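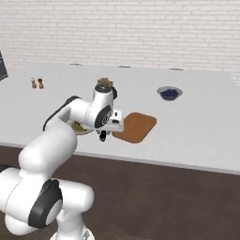
Page last changed: June, 4:10 p.m.

NOTICE TO RESIDENTS OF LUNMONT CONCERNING THE BELL

The Office of Public Hours regrets that the town bell struck thirteen at noon. Residents who took the extra hour for lunch are asked to return it. Hours may be handed in at the side window, where Ms. Nandini Salian will issue a receipt.

The Office has received 258 hours to date. Several were torn, and one had plainly been slept in. These will be accepted at full value until the end of the month.
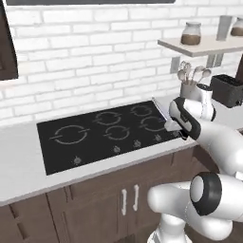
Mr. Ivar Hovland of Mill Street has informed the Office that he does not intend to return his hour. He states that he spent it with his late wife, who came in by the garden door, asked after the pears, and sat with him until the bell struck one. The Office has reviewed his statement and finds it to be in order. His hour has been entered in the ledger as paid.

Residents are reminded that this finding applies to Mr. Hovland only. Since it was posted, the Office has received 1,236 letters asking that the bell be struck again. Inspector Kirsty Marsden climbed the tower to examine the clapper and came down at dusk with seven pears in her coat. Her report is expected.

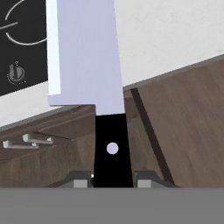 Will the bell strike thirteen again?
The Office has no authority over the bell, which was hung before the Office was founded. Residents may leave their garden doors unlocked at noon at their own discretion.

The side window will be closed tomorrow from noon until one, and for the hour after that, should there be one.

Hanan Chidiac
Clerk of Public Hours, Lunmont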